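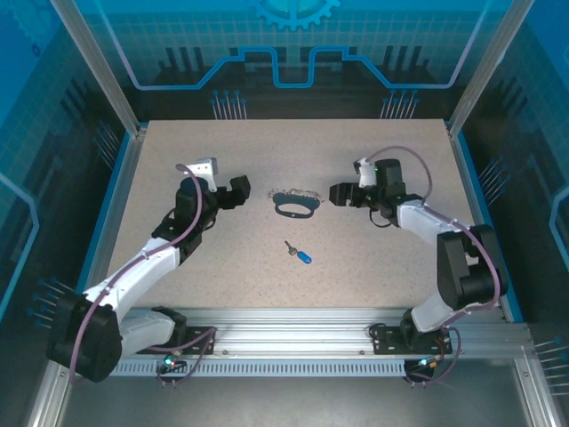 Hirvonen Footbridge to close for deck replacement

MEDBRIDGE, September 2024 - The footbridge over Gadmont Creek at the end of Hirvonen Street will close for 11 weeks while the town replaces its deck and railings. It is expected to reopen in December.

The bridge is 398 feet long and links the neighborhoods on the west side of the creek with the middle school, the post office and the downtown bus stops. It carries walkers and cyclists only. No road traffic is affected, although parking on the last block of Hirvonen Street will be closed off for trucks and material storage.

The Town Council voted last month to award the job to Grisetano, a contractor that repaired the retaining wall behind the town pool. Crews will take up the old timber deck from the west end and work toward the downtown side. The steel beams underneath will stay in place. Inspectors found surface rust on several of them but no loss of strength, and they will be cleaned and painted before the new boards go down.

Town engineer Dalal Abu Hammour told the council that patching the deck no longer made sense. Maintenance staff have been called out to loose or split boards every month this year, and one section near the west landing has been covered with a steel plate since spring.

"We can keep screwing down boards, but the wood under the screws is soft," Abu Hammour said. "People with strollers and wheelchairs feel every one of those repairs."

The new deck will be made of treated pine planks with a rough finish. The railings will be 6 inches taller than the present ones, and the gaps between the uprights will be narrower. Lights will be set into the posts at both landings. A plan to light the whole length of the bridge was dropped after neighbors on Creek Lane objected to the glare.

During the closure, walkers and cyclists will be sent north to the Gadmont Road bridge, which has a sidewalk on one side. The detour adds 2 miles to a round trip between Hirvonen Street and the middle school. A crossing guard will be posted at Gadmont Road and Mill Street before and after school, and the town has asked the county to lower the speed limit there until the work is finished. The county has not yet given an answer.

The school district will let students who live west of the creek ride the Route 4 bus at no charge while the bridge is out. Families need to sign up through the school office. Students already registered for a bus do not have to do anything.

Some residents asked the council why the work could not have been done over the summer. Abu Hammour said the first round of bids came in over budget and had to be thrown out, and the second round did not close until July. Waiting until next summer would have meant another winter of salt and ice on the old boards.

Owners of shops near the downtown landing also spoke at the meeting. The owner of a bakery on Mill Street said a good part of her morning trade comes over the bridge on foot, and asked for signs saying the shops are open. The town agreed to put them up at both landings and along the detour.

Work hours will be 7 a.m. to 5 p.m. The creekside trail will stay open below the bridge except when beams are being painted overhead. Those closures will be posted at the trailhead a day ahead.

The old railings will be scrapped. Boards that are still sound will be set aside for the parks department, which plans to use them for garden beds.

Residents can leave questions or report problems with the detour at the public works counter in Town Hall. The first 1000 copies of a printed detour map are available there and at the library.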